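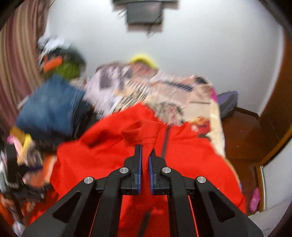
Bright red fabric. Deep and bright reds are among the shades most often linked to dye bleeding.

Colorfastness is the ability of a dyed or printed textile to keep its color when it is washed, rubbed, worn or exposed to light. A fabric with poor colorfastness may fade, change shade, or pass some of its dye to other materials. The term is used in the textile trade, in laundry work and in the care of old costumes and flags.

Causes of color loss

Dye is held in a fiber in several ways. Reactive dyes, widely used on cotton, form a chemical bond with the fiber and usually wash well. Direct dyes are held by weaker forces and come out more easily in warm water. Vat dyes, including indigo, are trapped inside the fiber in a form that does not dissolve. Pigments sit on the surface and are fixed with a binder, which wears away with rubbing.

The result also depends on how the dyeing was finished. If a fabric is not rinsed well at the mill, loose dye stays in the cloth and comes out in the first few washes. Dark and strong shades need more dye than pale ones and so tend to have more left over. Red is the best known case – even a small amount of loose red dye shows clearly as pink on white cotton.

Types of fastness

Wash fastness describes how well a color stands up to water, detergent and heat. Light fastness describes its resistance to fading in daylight, and matters most for curtains, awnings and furniture covers. Rub fastness, also called crock fastness, is tested both dry and wet, with wet results usually lower. Other types cover perspiration, sea water, chlorinated pool water, bleach and ironing.

A fabric can score well on one and badly on another. Indigo denim holds up fairly well in daylight but rubs off easily onto pale upholstery.

Testing

In a typical wash test, a sample of the dyed fabric is sewn to a strip of undyed cloth and the two are washed together in a closed container at a set temperature. The undyed strip is often woven from bands of different fibers, so that staining on cotton, wool, nylon and polyester can be judged at once. After drying, the sample and the strip are compared with a gray scale running from 5 (no change) to 1 (severe change). Light fastness is normally graded from 1 to 8 against blue wool references, with 8 the highest.

The town of Trakari had a dye testing room from 2000, set up by the Ševčík mill. It took in samples from 13 local workshops and kept a shade book of 12 reds, each with its wash and rub grades. The book was later reprinted by Vedorik as a guide for small dyers. 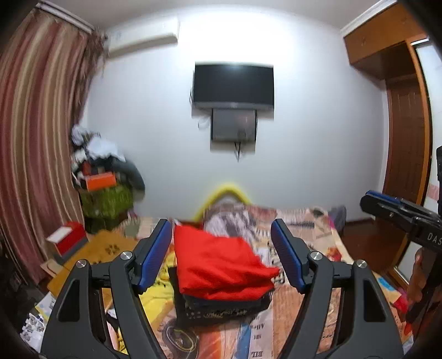
Care in the home

Care labels such as "wash separately" or "wash with like colors" point to a risk of bleeding. A simple check is to dampen a hidden part of the garment, such as an inside seam, and press it with a white cloth. If color comes off, the item is best washed alone in cool water.

Wet items of different colors should not be left in a heap, as dye can move between them even without washing. Stained articles should be rewashed before they are dried, since dryer heat can make a stain harder to remove. Salt and vinegar are often recommended for setting dye at home, but they have little effect on most modern commercial dyes.

See also

Dye
Mordant
Gray scale (textiles)
Laundry symbol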